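Search the forum: keywords, user name – Advanced

Open day at the Trutbridge workshop – who went, and was it worth the travel?

kcharvat
I promised in the other thread that I would write something about the open day in Trutbridge, so I try to do it properly. Please forgive my English where it goes wrong, I have only used it for writing since I moved here.

First the practical things. The doors opened at 10 in the morning, but the queue for the demonstrations was already long at that time, so if they repeat it next year, come early or come after lunch. Parking was behind the building and was free. The coffee was not free and I do not recommend it. They had divided the hall into the heavy part (palletising, a welding cell behind glass, a conveyor which stopped twice while I was there) and the small part at the back, where the arms work on ordinary tables. Most visitors stayed with the welding. I stayed in the back for almost the whole visit, as household tasks are what I am interested in.

The task I watched the longest was tidying. The arm has to pick up a piece of crumpled tissue and put it in a small bin with a swinging lid. It sounds like nothing, I know. My wife asked me why I drove 26 miles for this. But for me it was more interesting than the palletising, where every box is the same box. A tissue has no fixed shape, so there is no one correct place to take hold of it. And the lid is the second difficulty, since it moves when you touch it. 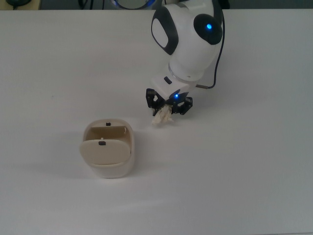
Vasco Nogueira: I have to disagree a little with the enthusiasm. A swinging lid is a choice of the people who prepare the demonstration. In a real kitchen the bin is under the sink, behind a door, and it is full. I would like to see that before I say that tidying is interesting. I went to the same open day, in the afternoon, and I left after the conveyor.

kcharvat
Vasco, I accept the point about the sink. But you have to begin somewhere, and the lid was for me the honest part of the exercise. With an open bowl you can let go from above and it falls in. With a lid of this kind you must decide whether to push it with the fingers or with the tissue, and the tissue is too soft to push anything. I asked the young man at the table how they solve it and he said they show the movement to the arm many times, by hand, and afterwards it learns from these recordings. For this one task they have collected 3,704 of them. I wrote the number on my hand so I am sure of it.

ines_barros
3,704 recordings to throw away a handkerchief! I do not say it to be unkind, but my nephew needed perhaps three, and then he refused to do it any more.

I was there too, with the group from the evening class. I liked that you could ask questions without feeling stupid. What I missed was a sheet with explanations. There were names everywhere, Stoteck on one poster and Plorer on another, and I did not understand until the end that the first is the company which rents the hall and the second is the software. Kazimír, did you understand which one made the grippers?

kcharvat
No, I did not ask. I believe neither of them, but please do not quote me.

B. Rebelo
I did not go, so take this with caution. I work with two-finger grippers every day (packing, small parts) and thin soft material is what we all try to avoid. Paper is worse than cloth. If you close the fingers too low they touch the table and the arm makes a protective stop. If you close them too high you pinch air. So I would not laugh about the number of recordings. What I would ask is how often it succeeds when the tissue is put down somewhere new. Did anybody see a count?

Vasco Nogueira
There was no count, and this is exactly my complaint. A demonstration without a success rate is theatre. They had a very nice board with the history of the company and no board with results.

lurdes.morais
Good evening to all. I helped to organise the day, so I am not neutral, and I read this thread with some pain and some pleasure.

About the results: Vasco is right that we should have shown them. We discussed it and ran out of time, as the printer closed early in the week before. Next time there will be a board on each table with the attempts and the failures written by hand during the day, also when they look bad.

About the sheet: also right. I have now written one page which explains who is who, and I can send it to anybody who writes me a private message. Stoteck rents the hall, Plorer is the software, and Morais on the small signs is only me, I had lent the signs from my own courses and forgot to cover the name.

About the coffee I have no influence.

ines_barros
Thank you Lurdes! "Borrowed", not "lent", I had the same mistake for years – my teacher put it on the wall. I will write you for the page.

B. Rebelo
Lurdes, one question if you permit. Are visitors allowed to place the object themselves? For me this would be worth more than a board. If I can put the tissue flat, or half under the bin, I see in five minutes what I need to know.

lurdes.morais
On some tables yes, on others we asked people to stay behind the line. I would like to have it on all of them, but then we need one more person per table for the safety, and we were short already. I take it with me to the meeting in August.

Vasco Nogueira
If Bernardo may place the tissue, I come again. I even drink the coffee.

kcharvat
Then we can share a car. I have room for 3. I would leave early, for the queue.

Related threads
Which arm for a school club with a small budget?
Palletising cell stops without error message
Soft fingers or hard fingers for thin material
Trutbridge open day: parking and trains
Protective stop when the gripper touches the table
Teaching by hand, how many recordings are enough?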